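The Left Arm at Pustard

by Nesma Tazi
8/21/19

The left arm had been dropping sleeves for two shifts when Kartini Menon came down with the screwdriver roll and a mug of tea she wasn't supposed to have in the cell.

"It only does it on the left," Yoga Wijaya said. He was new at Pustard and wanted to be useful. "I ran 200 folds last night. The log is on the desk."

"How many bad?"

"15."

She read the log standing up. The cell was number 1616, two arms on one rail with a wooden table in front. The tables were Rohani Sumampouw's doing. The metal ones they bought with the Rimmont line glared, and the wrist cameras hated them, so Rohani had gone to a furniture auction in September and come back with four dining tables and a bad shoulder.

Kartini checked the power, then sent both arms to their waiting position, face to face across the table, the laundry left where it was under them. The light on the right one was green.

"Hands behind the rail," she said. Yoga put his hands in his pockets.

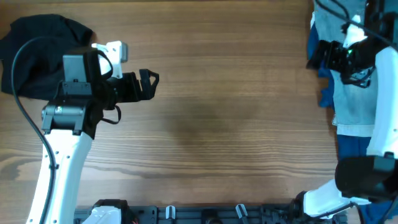 Fingers

She started with the cable. A pinched cable will make an arm stutter, and a stutter at the wrong moment looks the same in the log as a bad grip. She followed it down the white link with one finger, past the clip, and gave it a little slack where it bent. Then she ran the arm up and back six times. It didn't stutter.

"So it's the fingers," Yoga said.

"Or the zero."

The zero was the place the gripper believed was fully closed. Hidayah Purba had set it in the spring, and Hidayah was careful, but she had set it with the old fingers on. Kartini found the sheet taped inside the cabinet door. Hidayah's handwriting, 116, underlined twice.

"Did anybody change this when the new fingers went on?"

Yoga looked at the sheet and then at the log. He was the one who had put the new fingers on.

"I didn't know it had to be changed," he said.

"It's not in the manual. Write it on the door."

She let him do it. He typed slowly and read each number out loud before he pressed the key. Afterward they brought up the wrist camera and had him talk the gripper toward the jeans, a little at a time -- down, stop, down, stop.

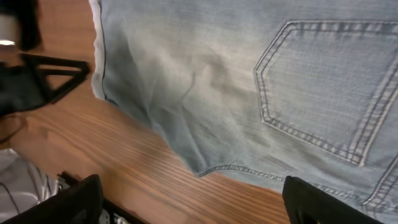

Fingers open at the stitched seam, jeans back side up.

"Too close?" he said.

"You tell me."

He thought about it and backed off a hair. Kartini drank her tea. At Jibrin, where she had worked before, they would have swapped the whole gripper and sent the old one to Tarska in a box, and it would have come back a month later with the same zero in it. She had signed for that box more than once.

She picked up the log again and turned to the second page, which she had skipped. The drops were mostly knits. She showed Yoga the column.

"Before you run it, look at the pile," she said. "Look at what's under what."

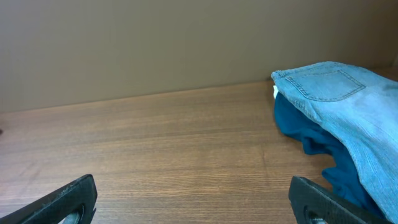 Wrist view of the pile, denim pocket up, teal underneath.

"The soft one will drag when it takes the jeans," he said.

"It might. If it does, that isn't the arm. Put it down as a separate thing."

He wrote that down too. She rolled up the screwdrivers, none of which she had used, and told him to start with 15 and call her before he did any more.

She was halfway up the stairs when she heard the arms begin to move. She stood there a minute with the empty mug, listening, and then went on up to find Hidayah about the sheet.

Recent stories
The Night Desk
Rohani Buys a Truck
Two Keys for the Boiler Room
What the Ferry Carried

Contact | Copyright Nesma Tazi | Back to top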